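Come and help us pack and tidy at the Vevel workroom in Sillgate

Part-time, 20 hours a week, starting in April

Vevel is a small business that sorts, cleans and repacks party goods and craft supplies for schools, clubs and families who would like to rent them or buy them secondhand. We began with a few boxes of table decorations after a cousin's wedding, and things have grown a good deal since then, which is a polite way of saying that we now have far more stuff than we have hands. So we are looking for two new people to join us in the workroom on Issa Street, and if you are the kind of person who gets real pleasure out of a drawer where everything lies flat and facing the same way, please do read on!

The work is simple to explain, though it takes a little while to get good at. Crates come back to us from customers in all sorts of states. You would open them up, check what's inside against the list, wipe things down, put like with like, and set aside anything that is cracked or missing a part. Then it all goes back together for the next customer. A lot of what we handle is light, bright and slippery (clear plastic pieces, striped things, shiny round things that would love to roll away from you), and a patient pair of hands is worth more to us than a fast one.

You would be working at one of our tables, and we like people to arrange their own spot the way it suits them. Some of us stand all morning, some of us bring a cushion. The radio is usually on low, and whoever gets in first picks the station.
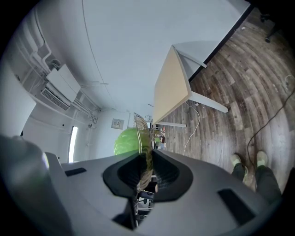

In the workroom on Issa Street, with one of our light-topped tables and the air conditioning up on the wall.

We do ask for a few things. You should be comfortable lifting a crate of up to 20 pounds, with help close by for anything heavier. You should be able to read a packing list and speak up when it doesn't match what is in front of you, even if that means holding up an order for a bit. We would much sooner send a box out late than send it out wrong. Experience in a stockroom, a library, a kitchen or a busy household is very welcome, but we have hired people with none of those and been delighted with them.

Shifts run from 8 in the morning until 1 in the afternoon, four days a week, and we can usually move your days around if you have children to collect or classes to get to. There is a paid break halfway through, with coffee and tea on us. Spring is our busiest stretch, so there are often extra hours going if you want them, and no hard feelings if you don't.

Your first two weeks would be spent side by side with someone who knows the shelves. We use a labeling system we call Monel, made up of 13 colors and a good deal of masking tape, and everyone finds it baffling on Monday and perfectly sensible by the end of the week. Please don't worry about learning it ahead of time.

To apply, send us a short letter or email telling us a little about yourself, which days you could work, and something you have sorted, packed or put in order that you were pleased with. It can be a garage, a recipe box or a whole house move. A resume is fine to include but we don't insist on it. Letters can be dropped through the door at Vevel, 41 Issa Street, Sillgate, at any hour.

We would like to hear from you by 24th January. We read every letter and will write back to everyone, and those we invite in will spend an hour with us at the tables, paid, so that you can see how you like us too.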